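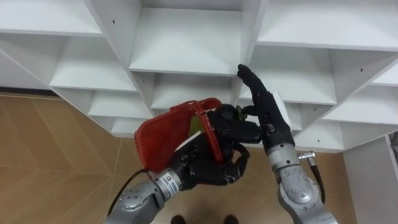

Weißes Regal mit offenen Fächern, schräg von oben

Kimard-Threads

Datensatz mit Forenbeiträgen zu Cellum (Rundenstrategie, PC). Quelle: das alte Kimard-Forum, Unterforen Balance, Mods und Gelaber. Deutsch, ein bisschen Englisch dazwischen, viel Abkürzungskram.

Stand 2.10.19, Version 2. Version 1 bitte wegwerfen, da waren die Zitate doppelt drin.

Gepflegt von Ningsih Mandagi. Fragen ins Forum, Unterforum Technik, nicht per PN. Die PNs lese ich einmal im Monat wenn überhaupt.

Worum gehts

Das Kimard-Forum wird umgestellt, die alte Suche war schon vorher kaputt. Wer wissen wollte, wann zum ersten Mal über die Seuchenkarte gestritten wurde, musste sich durch hundert Seiten klicken. Deshalb der Dump. Erst nur für mich, dann wollten ihn die Leute vom Mod-Team, dann fragte jemand für eine Hausarbeit über Streit in Spieleforen. Jetzt also mit README.

Drin sind 3770 Threads von 532 Accounts. Nur öffentliche Bereiche. Der Turnierbereich fehlt komplett, der war immer hinter Login und bleibt es.

Dateien

threads.csv - eine Zeile pro Thread
beitraege.csv - eine Zeile pro Beitrag, hängt über thread_id dran
labels.csv - die handgelabelten Threads
patches.csv - Patchnummern und Datum, von Hand aus den Patchnotes abgetippt
idis/ - Skripte, siehe unten
ALT/ - nicht anfassen, fliegt mit der nächsten Version raus

Alles UTF-8, Trennzeichen Semikolon. Excel macht trotzdem Murks aus den Umlauten wenn man doppelklickt. Über Daten importieren gehen, dann passt es.

Spalten in threads.csv

thread_id: Zahl aus dem Forum, nicht lückenlos
bereich: balance, mods, gelaber
titel: wie im Forum, Tippfehler dringelassen
start: Datum und Uhrzeit des ersten Beitrags, Serverzeit
patch: Patch, der zu dem Zeitpunkt live war
geschlossen: 0 oder 1
verschoben_aus: leer, wenn nicht verschoben

Spalten in beitraege.csv

beitrag_id
thread_id
autor: Pseudonym, nicht der Nick
zeit
text: ohne Signaturen, ohne BBCode
zitat_von: beitrag_id des zitierten Beitrags, falls vorhanden
editiert: 0 oder 1, was vorher drinstand weiß keiner mehr

Achtung bei zitat_von. Wer von Hand zitiert hat (Anführungszeichen, Kursiv, "du schreibst oben ..."), taucht da nicht auf. Das machen gerade die Vielschreiber. Wer ein Antwortnetz bauen will, bitte dran denken.

Serverzeit heißt: bis zum Umzug auf den neuen Host ohne Sommerzeit. Danach mit. Hab ich nicht glattgezogen. Wer Uhrzeiten vergleicht, muss selber ran.

Labels

400 Threads sind von Hand gelabelt, pro Thread genau ein Label. Es gibt 9 davon:

frage - jemand will was wissen
bug - jemand meldet was Kaputtes
buff - Einheit oder Karte soll stärker werden
nerf - das Gegenteil
bericht - Partiebericht, gern lang
mod - Vorstellung einer Mod
meta - Forum redet übers Forum
streit - Thema egal geworden, geht nur noch um Personen
rest - alles andere

streit ist das schwierige. Regel beim Labeln war: wenn der Titel nach der Hälfte des Threads keine Rolle mehr spielt und mindestens zwei Leute sich direkt angehen, dann streit. Ist trotzdem Bauchgefühl. Gelabelt haben zwei Leute aus dem Mod-Team und ich, jeder Thread nur einmal. Also keine Übereinstimmungswerte, hatten wir keine Zeit für. Wer das nachholen will: sehr gern, Anleitung liegt in labels_regeln.txt.

nerf und buff überschneiden sich dauernd. "Bogenschützen zu stark, Reiter zu schwach" im selben Beitrag. Dann zählt was im Titel steht. Wenn im Titel nix steht, der erste Satz.

bericht ist überrepräsentiert, weil wir die Stichprobe zuerst aus Gelaber gezogen haben und die Partieberichte damals alle da lagen. In Version 3 vielleicht besser.

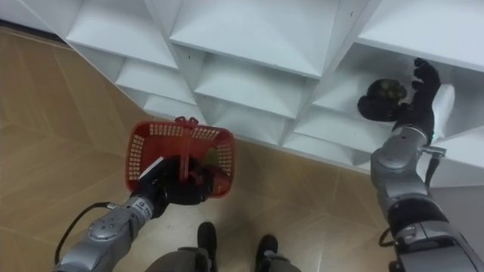
Mit den Labels bitte keine Ranglisten von Usern bauen. Gab es schon, mit Version 1, "wer streitet am meisten", und dann war drei Wochen Theater. Die Pseudonyme sind dafür da, dass man Verläufe nachvollziehen kann, nicht dafür dass man rausfindet, wer der Typ mit den Katapulten war. (Wissen eh alle. Trotzdem.)

Pseudonyme

Jeder Nick wurde durch ein Kürzel ersetzt, u plus Zufallszahl. Die Zuordnung liegt nicht im Paket und wird auch nicht rausgegeben. Nicks im Fließtext wurden per Liste ersetzt, das klappt bei kompletten Nicks gut, bei Spitznamen schlecht. Wer seinen Spitznamen findet und ihn raushaben will: melden, kommt in die Liste.

Wer ganz raus will, auch melden. Beiträge werden dann geleert, die Zeile bleibt stehen damit die Threads nicht auseinanderfallen. Zwei Leute haben das bisher gemacht, die Zeilen haben text leer und autor auf u0.

Mailadressen und Links auf private Seiten sind entfernt. Links auf Mod-Downloads sind dringeblieben, gehen aber meistens ins Leere.

Wie gesammelt

Abgezogen im Juni, in mehreren Nächten, mit Ansage im Forum und mit Okay vom Betreiber. Das Skript heißt Idis und liegt im Ordner idis/. Ist kein schöner Code. Läuft mit Python 3, braucht requests und beautifulsoup, sonst nix.

Ablauf:

idis_hol.py zieht die Seiten und legt sie als HTML ab
idis_zerleg.py macht daraus die CSVs
idis_pseudo.py ersetzt Nicks
idis_check.py sucht doppelte IDs und leere Texte

idis_hol.py bitte nicht mehr gegen das Forum laufen lassen. Der Server ist klein. Zum Ausprobieren liegt in idis/test/ ein Satz gespeicherter Seiten, damit geht alles außer dem Holen.

Beim ersten Durchlauf ist das Skript an Threads mit Umfragen hängengeblieben, die haben ein anderes Layout. Ist behoben, aber die Umfrageergebnisse selbst fehlen. Nur die Beiträge drunter sind da. Schade vor allem bei den großen Abstimmungen zur Kartenrotation.

Das Chin-Archiv

Kommt immer wieder die Frage: nein, Chin ist nicht drin. Chin war das Vorgängerforum, da liegen die ganzen Beta-Diskussionen. Es gibt einen alten Abzug, aber ohne Zeitangaben und mit kaputten Umlauten, und ob die Leute von damals einverstanden wären kann man nicht mehr fragen. Ich hab den Abzug, ich geb ihn nicht weiter. Wenn im Text auf "das alte Forum" verwiesen wird ist fast immer Chin gemeint.

Bekannte Fehler

Smileys: die grafischen sind weg, die getippten sind da. Ironie geht dadurch teilweise flöten. Wer Stimmung misst wird sich wundern.

Verschobene Threads stehen nur am neuen Ort. Vor der Umstellung der Bereiche wurde sowas nicht mitgeschrieben, da ist verschoben_aus leer obwohl verschoben wurde.

Spalte patch: an Patchtagen ungenau. Patches kamen vormittags, in patches.csv steht nur das Datum. Beiträge vom selben Morgen werden also dem neuen Patch zugeschlagen, auch wenn noch der alte lief.

Gelöschte Beiträge fehlen natürlich. Macht manche Threads unlesbar, weil dann drei Leute auf jemanden antworten den es nicht gibt. Besonders im Bereich Balance, da wurde viel aufgeräumt.

Screenshots aus Partieberichten sind nicht dabei. Im Text steht an der Stelle [bild]. Die meisten lagen bei Hostern, die es nicht mehr gibt.

Wofür taugt es

Suchen, wann was zum ersten Mal diskutiert wurde. Nachschauen, wie lang es nach einem Patch dauert bis der erste Nerf gefordert wird (kurz). Klassifikation mit den Labels, als Übung. Wortlisten für den Spieljargon, da ist schon was in arbeit.

Wofür eher nicht

Aussagen über "die Spieler" von Cellum. Im Forum schreiben die, die gern schreiben. Die meisten spielen einfach und melden sich nie an. Auch nix mit Verkaufszahlen oder sowas, hat mit dem Studio nichts zu tun, die haben hier weder mitgemacht noch was freigegeben.

Sprachmodelle für Spielechat: bitte nicht. Der Ton in Gelaber ist teilweise rau, und gefragt wurden die Leute nach einem Suchdatensatz, nicht nach sowas.

Nutzung

Privat, Schule, Uni, Mod-Kram: ja, mit Nennung von Kimard. Verkaufen nein. Weitergeben nur komplett und mit dieser Datei dabei, sonst landet wieder irgendwo eine halbe Version 1 ohne Erklärung.

Wer was veröffentlicht, bitte Link in den Sammelthread. Kein Muss.

Änderungen

Version 2
doppelte Zitate raus
Spalte patch dazu
Signaturen werden jetzt auch bei ganz alten Beiträgen erkannt
label "troll" gestrichen, die Fälle sind auf streit und rest verteilt
labels_regeln.txt neu geschrieben

Version 1
erster Upload

Offen

Umfragen nachtragen, falls sich ein Backup findet
zweite Runde Labels, Leute gesucht
Spitznamenliste erweitern
Uhrzeiten vor dem Hostumzug umrechnen, mag das jemand machen? Ich komm vor dem Winter nicht dazu
ALT/ löschen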